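Kernden opens its gripper workbench to customers' own staff

New September sessions teach hotels and care homes how to look after the arm's fingers, wrist and mount between service visits

Kernden is very pleased to announce that, starting in September, the people who work alongside its Pito arm every day will be able to learn how to look after it themselves, from the regular wipe-down of the fingers to fitting a fresh pair and setting them straight.

The sessions have grown out of a good many friendly phone calls with customers such as Evard, whose housekeeping teams have had a Pito arm at work on their refreshment counters since the spring and who have been asking, quite reasonably, to be shown more of what our own engineers do when they visit.

"People grow fond of the machine and they want to do right by it," said Zulkifli Ngui, head of service at Kernden. "Most of what it needs is patience, a soft cloth and somebody who knows what a properly closed pair of fingers looks like -- and we would be delighted to pass that on."
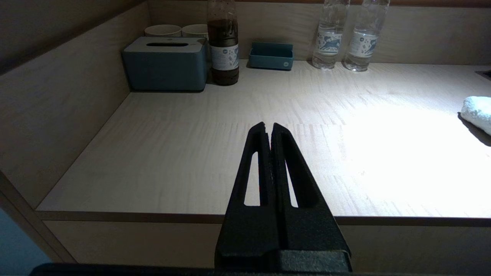

SERVICE AND SUPPORT

With the gripper closed and pointing towards the back of the counter, the slots in both black fingers are easy to look through, and the thin gap between the two can be followed along its whole length. Staff will learn to make this check before the morning round, then to look over the ridge where the fingers join the mounting block, a favourite spot for towel fluff to gather.

Each session lasts 70 minutes and takes up to 9 people, so that everyone gets a proper turn with the tools. Those attending will change a pair of fingers, run the closing test three times and fill in the service card that stays with the arm.

Danai Theodorakopoulos, who wrote the course with our parts supplier Fiadzo, will lead the first sessions and is happy to hear beforehand about any niggles -- a sticky grip, say, or a wrist that needs setting again.

Places can be booked through the Kernden service desk, and spare fingers may be ordered at the same time.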